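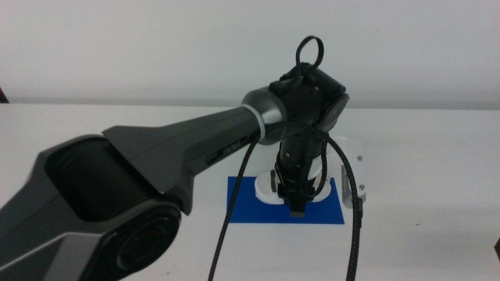
Robotic arm at a white tabletop

Search this site Go

About Sisthorpe Translation

02/04/2024 | By Edith Arboleda

Sisthorpe Translation is a small office in Vatbridge. We translate birth and marriage certificates, school records, leases and letters between Spanish and English. Most of our customers are families, and most of the jobs are short.

Yaneth Montoya started the business at a desk in the back of the Odent print shop. She had been doing court paperwork for years and kept getting calls from people who needed one page done and could not find anyone to take it.
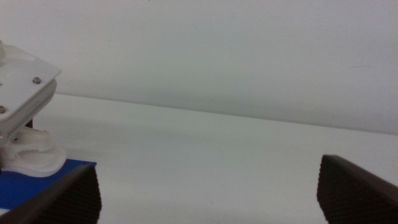

We now have seven translators. Each of them works into their first language only. Every document is read by a second person before it goes back to the customer, and names and dates are checked against the original one more time at the end.

Certificates are normally ready in two working days. Leases and medical letters take longer, depending on length. If the original is handwritten, please bring it in, as scans of old handwriting are hard to quote from.

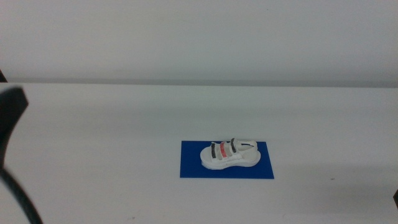

We charge by the page for certificates and by the word for everything else. The smallest job we bill is 100 words. Rush work costs more and we will say so before we start.

Our glossary of school terms covers 46 subjects and is free to pick up at the front desk. Teachers from the Ticona district helped us with the grade names.
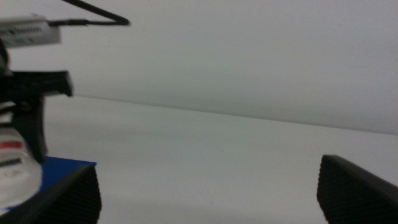
The office closes for the first part of August. Documents left in the mail slot then are logged when we get back, in the order they came in. Originals are held at the desk for pickup and can be mailed on request.

Last updated by the office, 9:46 a.m.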